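Soup questions I get all the time

Can I freeze the lentil soup?
Yes! I make a double pot every October and we eat it well into winter. Leave a bit of space at the top of the tub, because it swells.
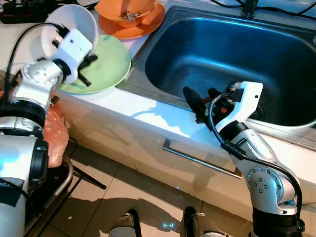 If you've added potatoes, though, fish them out first (they go grainy on me every time).

Do I have to soak the lentils?
Nope, not the red ones. Rinse them, throw them in, and they're soft in around 21 minutes.

Mine came out too thick. Help?
Splash in some hot stock and stir. I like mine nearly thick enough to stand a spoon in, so feel free to ignore me!
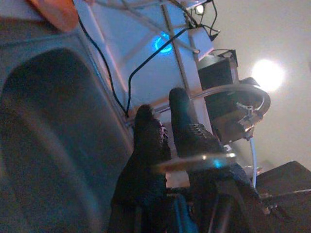
A squeeze of lemon right at the end loosens it up a little too, and it tastes so much brighter.

Which stock do you use?
The Doucette vegetable one, low salt, and I add my own salt later.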